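Hardware > Data kits > Gromutach > README

# Gromutach hand-held gripper kit, sample data + notes

Quick card for people looking at the kit before they buy. Last touched 5/2/25.
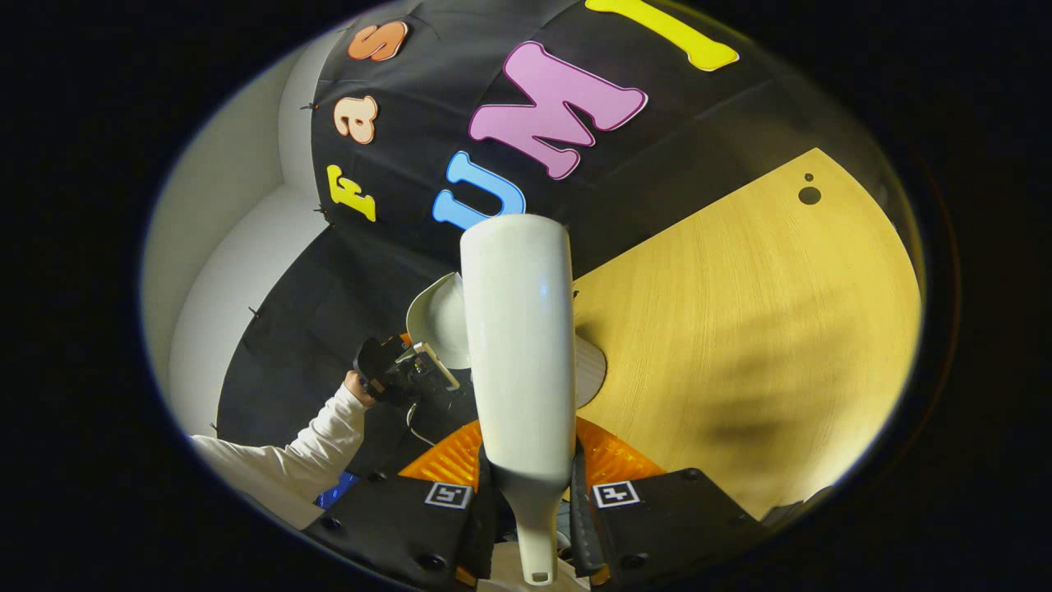 Kit is sold by Tuominen, data is ours (Trillov). We had 2 kits on loan since February, still have them.

## Whats in the repo

- 2,923 clips total, tabletop work only
- 879 of those are two-person clips, one gripper each
- `clips/` raw fisheye video, not undistorted
- `poses/` gripper width + camera pose, one file per clip
- `bad/` tracking lost, kept for debugging, don't train on it

Video is 60 fps. Pose files match frame for frame except in `bad/`.

## Using it

Run `unpack.py` first, then `check_poses.py`. Needs Python and plenty of disk. Calibration sits in `calib/`, one file per kit, do not mix them up. If gripper width reads zero the whole way through, the finger markers weren't picked up. Move that clip to `bad/` and go on.

## Kit, short opinion

Good: light enough for a long session, fingers hold smooth round stuff better than I expected. Setup is quick once the calibration is done.

Less good: glossy white objects blow out under strong lights, turn exposure down before you start. Manual skips exposure completly. Trigger gets stiff after a while, Tuominen sent a spring, helped a bit.

Compared with the Mistatik kit: Mistatik has nicer software, but the grip is bulky and export is slow. Would pick Gromutach for small objects. For heavy things neither.

## Known problems

- some clips start late, first second missing
- task names not consistent (`pick_up`, `pickup`), will fix
- room lighting changes between sessions, not logged
- no depth

## License

Research use. Ask before redistributing the raw video. Bugs go in the tracker pls, not by mail.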